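The Friday Bus

Sveva missed the 5 o'clock by the length of a parking lot. Ran anyway. Ran with the bag banging on her hip and one shoe doing that thing it does, and the driver looked right at her and pulled out.

Fine. Next one at 8.

Altgate station in January. One bench, one heater, the heater off. A man on the bench already, big coat, a paper sack on his knees with both hands on top of it like it might get up and leave.

"You going to Sandhu?" he said.

"Everybody's going to Sandhu. It's the only bus."

He thought about that. Moved over.

She sat. Cold right through the jeans. She got her phone out, 439 unread, put it away again. Her mother was going to call at six and ask was she on the bus, and she was going to say yes. She had it ready. Yes Mama, window seat, very warm.

"Yurii," the man said. "Vasylenko." As if she'd have heard of him.

"Sveva."

"I am going for my sister's things. She died in the fall. The landlord kept them for me, very decent, and then he sells the building, so." He shrugged, the coat went up and down. "So now I have to go and look."

She didn't know what you say. She said, "Is there a lot?"

"One bin, he tells me. Sixty-one years old and one bin."
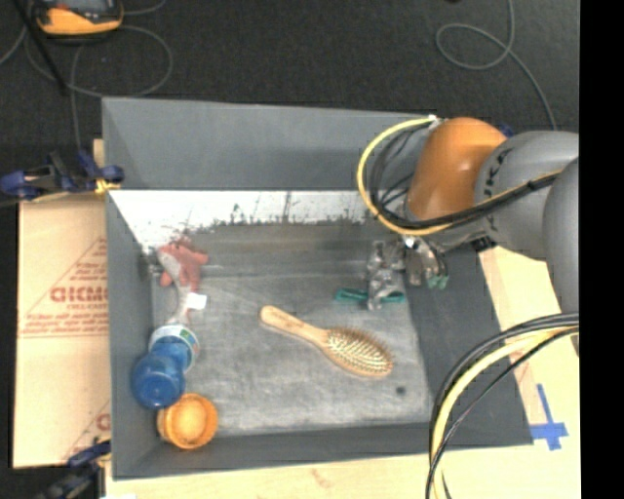
A hairbrush, with the wooden handle.

"My grandmother left me a brush," Sveva said. She hadn't planned to. "I mean she didn't leave it to me, it was just in the house after and I took it. My aunt wanted the rings. There was a whole fight about the rings, they still dont talk. And I had the brush in my coat the entire time."

"Was there hair in it?"

"Yes."

"Did you clean it?"

"No."

He nodded, like she'd got something right. Opened the sack finally. Two rolls, a boiled egg, salt in a twist of foil. He gave her a roll without asking and she ate it without saying thanks, mouth full before she noticed how hungry she was.

Six o'clock. The phone.

"Mama. No. No, I missed it." Her mother going up a step on every word. "I'm at the station. I'm fine, I'm eating. With a man. No, an old man. Mama, he has an egg."

Yurii held up the egg, for the phone.

Dark out past the glass now. Somebody came and kicked the heater and it ticked and came on, orange, smelling of dust, and the both of them put there feet up close to it.

"When we get there," Yurii said. Stopped. Peeled a bit of shell, looked at it. "It's four streets from the bus. If you are not in a hurry."

She was in a hurry. She'd been in a hurry since Tuesday.

"Four streets," she said. "Okay. Is there any more salt?"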